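Plate storage, second attempt

The stack in the cupboard had reached the point where getting a plate from the bottom meant lifting everything above it. I have wanted to store them on edge since January. The Dukby wire stand I tried first had a fixed pitch, suited to thin porcelain and useless for anything with a thick rim. It went back.

The replacement is a black plastic rack from Filtard. It has dividers along its length, with slatted floors between them. I put it on the gray table against the wall and left it there for a week before deciding on anything permanent.
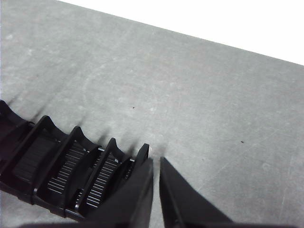 My cupboard shelf is 843 mm wide, so length was never the constraint. Depth was. A plate on edge wants more height than people expect and also more room behind it, as it never stands quite vertical. With the shelf above moved up one set of holes I get 28 mm of clearance over the tallest plate, enough to lift it out without tilting it first.

The order of the plates matters more than I assumed. Put a wide one at the end and it overhangs, so the rack has to sit further in from the cupboard wall. Put it in the middle and it takes up the neighboring slot as well. I settled on the overhang and gave up a little shelf.

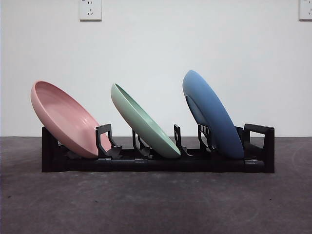
Posted November 2, 2020 by the author - filed under Kitchen, Storage

The pink, mint and blue plates are the everyday ones, from Sampaio, and they get one rack to themselves. All of them lean the same way. I tried alternating the lean and it cost me roughly 108 mm of usable length for no benefit.

Two remaining points. The slats collect crumbs and need a stiff brush, as a cloth just skates over the top. And the rack slides on painted shelving when you pull a plate out one-handed. I have cut a strip of Plarnmont shelf liner to go under it, but have not fitted it yet. Bowls are still stacked. I have no plan for the bowls.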